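Overnight humidity in the back bedroom, part two

6 March 2022

The logger came off the wall on Friday with 1089 readings on it, one every ten minutes, which works out to a bit over seven and a half days. I lost nothing this time. Last time the Trunum unit dropped its memory when I changed the battery, so anyone following along from part one should disregard the table there.

Setup first. The back bedroom is on the south side of the house, brick veneer, one aluminium-framed window, door normally closed from 9 pm. Ceiling insulation is the original batts, and I wouldn't vouch for them. The logger sat at 1.2 metres on the internal wall, out of the line of the window and away from the bedside lamp. I ran three configurations: window shut and door shut, window shut and door open, and window open about two centimetres with the door shut.

The average relative humidity between midnight and 6 am came out as follows.

Both shut: 75 per cent
Door open: 73 per cent
Window open: 66 per cent

I had expected the door to do more. The hallway is long and has no openings of its own, so opening the door gives the room a larger volume of equally still air. Two points is inside the stated error of the sensor and I would treat it as no change. The window result is large enough to believe, although the outside air in Evovdale was fairly dry that week and I'd want a wet week before saying anything general.

Wajid Gondal wrote in after part one to ask why I bother with relative humidity at all when dew point is the number that decides whether the glass gets wet. Fair question. Relative humidity moves with temperature, so a room that cools by three degrees overnight will show a climb even if no moisture has been added. I have gone back and worked out dew point for every reading. With both shut it rises steadily until 4 am and then flattens. With the window open it barely moves. So the moisture really is coming from the sleeper and really is leaving through the gap.

The flattening at 4 am puzzled me. Either the room reaches a balance between breath and leakage, or water has started to condense on the window frame and the air is giving it up as fast as it gains it. I suspect the frame. Aluminium with no thermal break will sit well below room temperature on a clear night, and there is an old tide mark along the bottom of it.

Samina Marwat at Praselow quoted me for secondary glazing, a magnetic acrylic sheet on the inside of the existing frame. It would warm the inner surface but would also seal the gap, so I would be fixing the wet glass and leaving the damp air. I've put that off. An extractor on a timer is cheaper, but there is no easy run to the eave from that wall.

Next is a surface probe taped to the frame, read at the same interval, so that frame temperature and dew point can go on one graph. I also want to move the logger down to mattress height for a few nights -- readings at 1.2 metres say little about the air trapped under the bed base.

Fahad Memon has asked for the raw file. It's a plain CSV, times in daylight saving, no header row. I'll send it once I have fixed two rows where the clock was wrong.

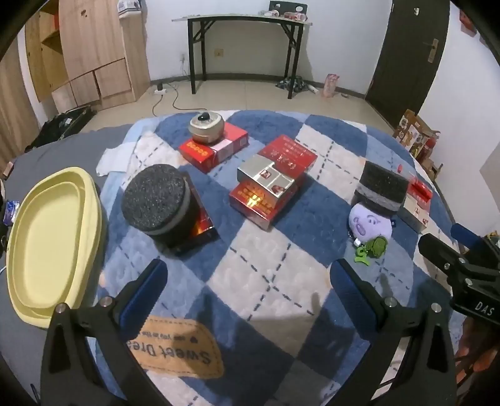
Filed under: Bedding and Damp

Quilted cover in blue and off-white diamonds, over a grey sheet. Bedding stores moisture too, and I haven't allowed for it in any of the figures so far. Part three will try a night with the bed stripped.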